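Steltow Table Coverings Register: README

Data card for the Trarkness release, December 2013

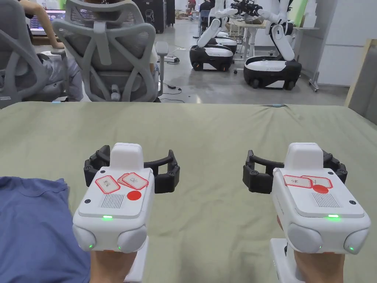

Large table with sage-green cloth. Colour group: green, muted.

Summary

The Steltow Table Coverings Register is a catalogue of cloths in use on tables in shared rooms, workrooms and dining rooms. Each record concerns one covering on one table. The register was compiled by the Zeltiser Household Textiles Office and is maintained at its Trarkness premises. It is intended for people who describe, buy, store or study plain domestic and institutional linen, and who require a consistent vocabulary for doing so.

The present release contains 219 records and 297 photographs. Some records have more than one photograph, and a small number of older records have none. Records without a photograph are retained where the written description is complete.

Scope

The register covers cloths laid over a table for protection, appearance or working comfort. Place mats, runners and tray cloths are excluded. Fitted covers are included only where they extend over the full top. Bedsheets and curtain lengths used as table coverings are included and are marked as such in the field "former use".

The condition of the table beneath is outside the scope. Contributors may enter it under "remarks" if it is known to them.

Fields

record_id: a number assigned by the office. Numbers are not reused.

room_type: one of dining, kitchen, workroom, meeting, other.

table_size: small, medium or large. A table is entered as large when its shorter side exceeds 90 cm. Where no measurement was supplied, the cataloguer's judgment is entered and the field "size_source" reads "estimated".

colour_group: the general group, taken from the list of 20 groups held by the office.

colour_term: the everyday name, such as sage, cream, slate or rust. Trade names are not used in this field.

pattern: plain, striped, checked, printed, woven or not stated.

fibre: entered only from a sewn label, a receipt or a statement by the owner. Fibre is never entered from a photograph.

former_use: free text, often blank.

remarks: free text.

Colour terms

Greens have been the most troublesome part of the register. Earlier drafts used sage, olive, moss and grey-green interchangeably, and the same cloth was on one occasion entered under three terms. For this release, sage is applied to a soft, greyed green of middle lightness. Olive is reserved for greens that lean noticeably toward yellow or brown. Moss is no longer used, and existing entries have been moved to olive or to sage after review.

Colour was assigned by eye. Two cataloguers reviewed each photograph separately, and disagreements were settled by reference to the fabric swatches at the Trarkness office. Room lighting affects how a cloth appears in a photograph, and users should not treat the colour term as a measurement.

Photographs

Photographs were accepted at any distance and from any position, provided that the colour of the cloth could be judged. Objects on or over the table are not catalogued. Hems, drops and corners are described only in records where they are visible or where the owner supplied the information in writing.

Known limitations

Plain cloths are heavily represented. Patterned cloths in regular kitchen use are under-represented, and the office would welcome further contributions of this kind.

The fibre field is blank in a large share of records. The Scanlon supplement, received in June, contained no fibre information at all, and its room types were converted from a different list. Its "hall" entries now appear under "meeting", although some may belong under "dining".

Laundering history is not recorded.

Changes in this release

Olive and sage entries reviewed. Duplicate entries from the Scanlon supplement merged. The field "centrepiece" withdrawn. Spelling of "grey" made uniform throughout.

Use and citation

The register may be copied for study, teaching and cataloguing work. Please cite it as: Zeltiser Household Textiles Office, Steltow Table Coverings Register, Trarkness release.

Corrections should quote the record_id and be sent in writing to the Trarkness office.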